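Celtisard Institute
Course 955, Simple Products and Their Parts
Notes for Unit 2: Pieces, slots and fits

Before the session please read sections 1 to 4. Section 5 is for work in class and section 6 is for home. The session is on Monday in the Mathias building, room 537. Bring a ruler, a soft pencil and your notebook with squared paper.

1. What this unit is about

In Unit 1 we looked at products made from one part. A spoon or a hook can be judged alone. From now on we look at products where one part must go into another, and then the part alone cannot tell us if it is good. We must always ask: good for which opening?

The object of study is the Conix set. It has a board with recesses and several thick blocks in simple shapes. It looks like a thing for small children, and some students are a little offended in the first minutes. Please be patient with it. The same questions come back later with drawers, battery covers, lids and plugs, where they are more difficult to see because the parts are small or hidden.

2. Words we will use

Recess: a place where the surface goes down but not all the way through the part.

Slot: a recess that is clearly longer than it is wide.

Channel: a slot that runs along something, for example along both sides of a raised strip.

Upright: a part of the piece that stands up from the base. In a U piece there are two.

Base: the part that joins the uprights at the bottom.

Clearance: the difference between the opening and the piece which goes inside. If the opening is 30 mm wide and the piece is 29.5 mm, the clearance is 0.5 mm in total. Many students write 0.5 mm for each side. This is a mistake, and I take points for it.

Seated: the piece has arrived at the position where it should rest. "Inside" and "seated" are different words. A piece can be inside the slot and still not be seated.

3. Reading the board

When you receive a board, do not start with the pieces. Look first at the board and try to say which shapes it asks for. A cross-shaped recess is easy, everybody sees it immediately. A wide slot that meets a raised strip is harder, for the reason that two or more shapes could be imagined there.

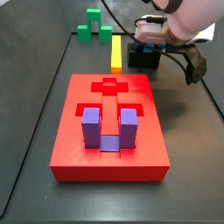 Figure 1. The red board with the purple U piece in its slot. Behind it, the green arch.

Take the raised strip as the first point for discussion. It runs forward from the cross down the middle of the board, with a recessed channel beside it on either side. For a designer such a strip can do two jobs. It can be a guide, so that the piece cannot move to the left or to the right. It can also be a stop against wrong pieces, because a solid block will not go down over it. Write in your notebook which job you think is more important, and how you would test this with a cardboard model.

The second point is the small rectangular notch in front of the base of the purple piece. There are two ways to read it. Either the piece is not completely seated, or the slot simply continues a little more toward the front. From one view we cannot decide. In your report I accept both readings if you write also what you would measure to choose between them. I do not accept "it looks fine."

Notice also the green piece. An arch is a U turned upside down, but we describe it with legs and a top, and the opening is now underneath. If your sketch does not say which side is up, the person in the workshop can make a correct U and put it in the wrong way. Always draw a small arrow for "up."

The top surface of the board shows faint printing lines. On a printed part such lines can matter for the fit when they are on a sliding face. On a top face which nothing touches, they are only a question of appearance.

4. The U piece

The U is the most useful shape in the set, so we spend more time with it. It has more faces than students expect. Please count them on paper before you continue. Most people forget the inner ones.

The faces have different work. The outer faces of the two uprights meet the walls of a slot, if there is one. The inner faces look at each other across the gap. The bottom of the base carries the piece. The top of the base is the floor of the gap. The top faces of the uprights are usually free, and for this reason they are the best place for a mark or a number.

If the uprights are tall and the base is thin, the piece can open or close a little when it is pressed. A thick base prevents this. The blue U has a thick base and two squared arms, and it is a good model to copy for your first drawing. Look also at its lower part, where thin pale streaks go over the blue. On a matte colored part, scuffs of this kind are easy to find with light from the side, and they are information: they show that this face has touched something. They do not say what, or how many times.
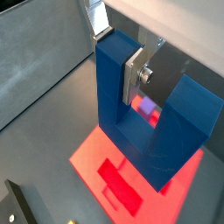 5. Work in class

Work in pairs. You have 30 minutes for steps a to e, and after this we discuss together.

a) Choose one piece from the box. Draw it from the top, from the front and from the side, in full size. Use a light line first.

b) Measure every outside dimension two times, at different places. If the two results are not the same, write both. Do not calculate the average yet.

c) Measure the gap of the U at the top and again close to the floor. The second measurement is not comfortable, because the ruler does not reach well between the uprights. Use a strip of stiff paper: push it in, mark it, take it out and measure the mark.

d) Find the recess on the board that belongs to your piece. Measure its width and its depth. Calculate the clearance in total, then for each side.

e) Put the piece in and take it out slowly. Write down where you feel resistance. Then turn the piece by a half turn and do it again. A symmetric piece should feel the same, and if it does not, go back to step b.

About step c I want to add something, as every year it gives the most errors. The inner faces of a U are the faces we see worst. The channel of the blue part lies in darker shadow than its outside, although it is the same blue everywhere, and the eye then judges it as narrower or deeper than it is. At the open front end the floor of the slot is lighter, and it is easy to take the line between light and dark for an edge of the part. Check with the paper strip before you draw any line there. 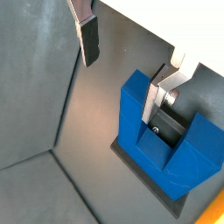 After the measuring, compare your numbers with the pair at the next table. Small differences are normal with a ruler. If you have a difference of more than 1 mm, both pairs measure again, and please without discussion about who was right the first time.

A few questions for the discussion:

Why is the base of the U lower than the uprights, and what would change if it had the same height?

Which piece can be put in the wrong recess, even if it does not go down completely?

Would you give the same clearance to a piece for a child of three years and to a piece for an adult? Which one should be bigger?

6. Homework

Design one new piece for the Conix board, and the recess for it. You may not change the recesses which exist already. Hand in one page with three views, the dimensions in millimeters, the arrow for "up," and the clearance written in total. On a second page explain in ten to fifteen lines how a person who sees the board for the first time will understand where your piece goes. Color may help, but it may not be the only help.

Students in the Truststead project group can use their own lid instead of the Conix board. The rules for the drawing are the same.

Late work loses one point per day. Please write your name on both pages, also when they are stapled.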